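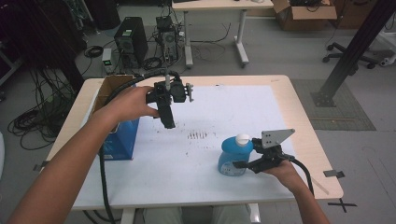

Unit 7: Setting up and keeping a demonstration station

Most bad recordings can be traced to the station, so the rules start there. A station is the table, everything on it, the operator's standing or sitting place, and the floor out to the cable ends. All of it is written on the station card before the first take. Paper taped over the table top gives the same plain background each time, and it should be replaced when the shift lead says so, not halfway through a set. Short pieces of black tape serve as position marks, on the table edges and on the floor too. If a mark lifts, stop, measure from the card and put down a new one. Do not place it by eye.

Cables

Cabled hand-held grippers need slack. A cable that goes over the table edge and down to the floor must let the hand reach the far side of the work area without pulling. Check this with both arms stretched out before you start. Coil the extra length and keep it clear of feet and chair casters. Computers on the floor stay behind the table, on the side away from the operator. The course text (Ghaffari, chapter 7) allows them beside the table as well. We don't, after what happened in the Cosgate lab in April.

Objects

Only objects named in the task go on the table. For the bottle and box task that means one bottle, cap on, and one open box. Bottles are used empty unless the card says otherwise. Start positions change between takes according to the list, and the operator does not choose them.

Doing a take

1. Read the task line aloud.
2. Hold both grippers open and still over the table.
3. Start recording and wait for the tone.
4. Carry out the task at normal speed. One hand may wait while the other works, but it stays above the table.
5. Return to the open position and stop recording.

A take with a dropped object is kept and tagged "drop." A take where someone else reaches over the table is thrown out. Do not repair a mistake by starting the motion again inside the same take. Stop and record a new one.

Limits

A set is 20 takes. After each set the operator puts the grippers down and rests, and the second person checks the files. At least 80 percent of the takes in a set must pass the check. If fewer pass, the whole set is recorded again after the station has been gone over with the card. The target for the term project is 2000 accepted takes across all groups.

Who signs

The operator signs the card at the start and the checker signs at the end. They can't be the same person. Kerttu Seppälä holds the blank cards. Questions about the Trelus log format go to Nima Jafarzadeh.

For next time

Read the section on calibration and bring one filled-in card from your own group. We will compare them in class and fix the wording of the cable rule, which two groups read differently.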